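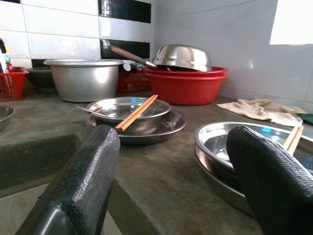 Wrist camera view with Zumlow fingers, textured pads either side of the work area. Dish stacks on a concrete counter.

Home Kits Grippers Spare parts Build notes Contact

Zumlow two-finger gripper kit

The Zumlow is a parallel gripper for small arms built at home or in a shared workshop. It ships as a flat kit with two printed fingers, a carriage, one servo and a bracket for a wrist camera. Assembly takes an evening with hex keys and a soldering iron.

The finger pads are black with a fine crosshatch texture. The lower end of each finger is left smooth so the pad can be changed without taking off the carriage. Pads are sold in packs of 6.

Total weight with the servo fitted is 23 ounces. Check this against the payload of your arm before ordering – the Andwood wrist plate adds to it.

Set the camera bracket so that both fingertips stay in view when the gripper is open. Polished steel bowls and plates throw strong reflections, and a window behind the work can wash out a corner of the picture. Lock exposure before recording.

Supply: 5 V, separate from the arm controller
Mount: Endale or Andwood wrist plate
Part number: 1620

Pads are not food rated. The servo is not sealed; keep it clear of the sink.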